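Buyers' Deposits Should Sit Where the Builder Can't Reach Them

By Odette Besnard 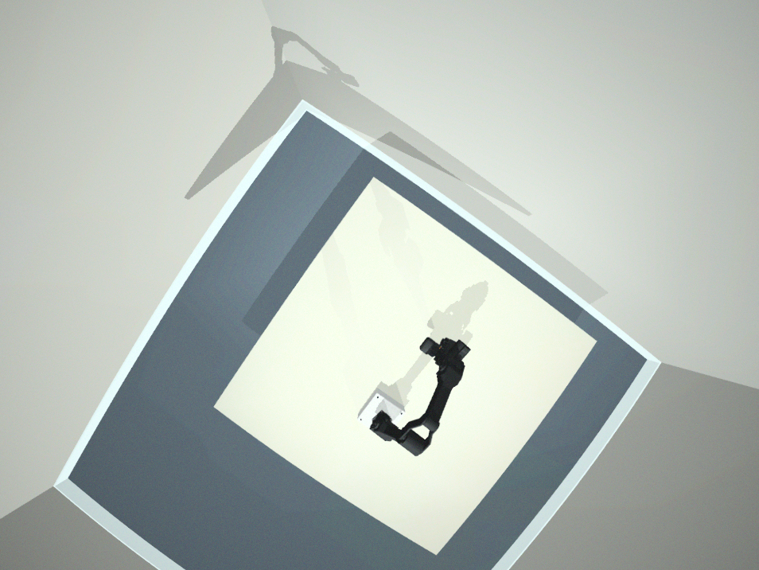
A robot arm on a square blue-gray table, in a computer rendering.

The Nuverside case is now in its fourth year, and 192 families who paid for apartments still have none. The money went in, the foundations went in, and then the work stopped. Investigators have since traced a good part of the deposits to a sister company called Illik, which used them to buy land in another state. The land has been frozen by court order. Freezing it was the right thing to do, but a frozen field does not give anyone a place to live.

I have followed cases like this for a long time, and I think we put our effort in at the wrong end. We wait until the money is gone, then spend years and a lot of public funds looking for it. The fix is dull and has been known for decades. Deposits on unbuilt homes should be held by a third party and paid out only as the building goes up.

Builders say this already happens. In a narrow sense they are right. The Nuverside contracts ran to 78 pages and had a whole section on a "dedicated project account." The account existed. It was also controlled by the developer, who could move money out of it with two signatures, both belonging to directors of the same group. Calling an account dedicated does not change who can empty it.

Katsuhiko Shimada, a lawyer for a group of the buyers, told me that most of his clients had read that section and felt reassured by it. "They thought it meant the bank was watching," he said. The bank had no duty to watch. It processed the transfers it was told to process.

The main argument against a real escrow rule is cost. If a builder can't use deposits to pay for early work, it has to borrow, and the interest ends up in the price. I accept that. On a typical apartment the extra would be noticeable, and some small firms would find it hard to start a project at all. But buyers are already lending that money. They do it without interest, without security and mostly without knowing it. A bank that made a loan on those terms would fire the person who signed it.

There is a second argument, which I find weaker. It says that the courts can recover the money if something goes wrong. Look at Kozłowski, the older case that people like to bring up as a success. There were 1196 claims. After the properties were sold and the fees were paid, the buyers got back 30 cents on the dollar. Many had kept paying rent and a mortgage the whole time. Some had died, and their children collected.

Seizing assets has its place. Directors who move deposits through three companies should lose what they bought, and prosecutors should not go easy on them because the paperwork is complicated. Punishment and repayment are separate jobs, though, and we keep asking one to do the work of the other.

The draft bill due back in September would require outside escrow only on projects above a certain size. Sidar, the trade body for midsize developers, wants that threshold raised again. If it gets its way, a project like Nuverside would fall under the line. I would drop the threshold entirely and give small builders access to a public loan guarantee for the early stages — that deals with the cost problem without handing it to the buyer.

The bill should also require an independent engineer to sign off each stage before any money is released, and the engineer should be paid from the escrow account and not by the developer.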